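8/1/24
Por Veronika Widmer

Apuntes tema 4: lanzamiento de hardware de consumo. Caso Stondby

Repaso rápido de mayo: precio bajo + venta directa + comunidad. Eso ya lo vimos, no lo repito.

Caso de hoy. Stondby, altavoz doméstico. Primera tanda solo por web, 431 unidades, agotadas. Ojo: agotar una tanda pequeña no dice casi nada de la demanda real. Dice que hay fans. Separar siempre las dos cosas en el trabajo.

Coste por unidad: 80 euros de componentes y montaje. Precio de venta 92. Margen bruto, 12 euros, y de ahí salen garantía, devoluciones, envío y atención al cliente. No da. Entonces de dónde sale el dinero? De los servicios (suscripción) y de los accesorios. Modelo clásico, frágil si el usuario no se queda.

Competidor: Jerketti. Mismo chip, carcasa mejor, precio 100. Vende en tienda fisica. Paga comisión al distribuidor pero la gente toca el producto antes de comprar. Comparar los dos canales, cae en el examen casi seguro.

Proveedor común: Plattner. Riesgo evidente, si falla el proveedor fallan los dos. Radek Bartoš lo llama "dependencia cruzada" en su capítulo, leer entero, sobre todo la parte de plazos de entrega.

Prensa: invitar a una cara conocida a la presentación ayuda el primer día. Después manda el boca a boca. Mirar las reseñas a los tres meses, no las de la semana uno.

Pendiente: Zerketent y la entrada en mercados nuevos (patentes, certificación, idioma del sofware). Próxima clase.

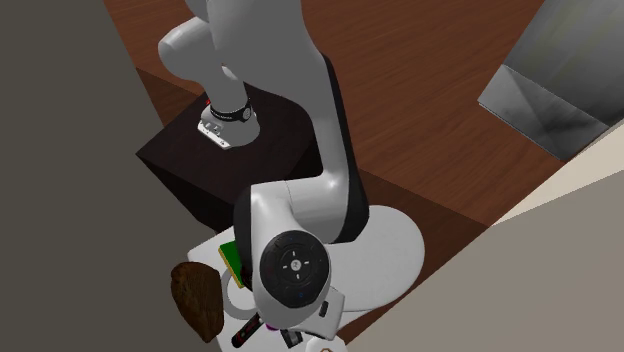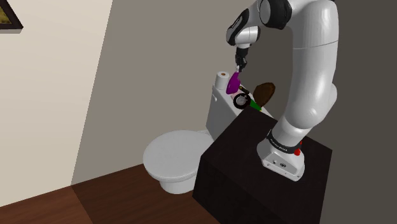 ¿Por qué Stondby no sube el precio a 100 euros?
Porque perdería su única ventaja clara frente a Jerketti, que a ese precio ofrece mejor carcasa y además está en tienda.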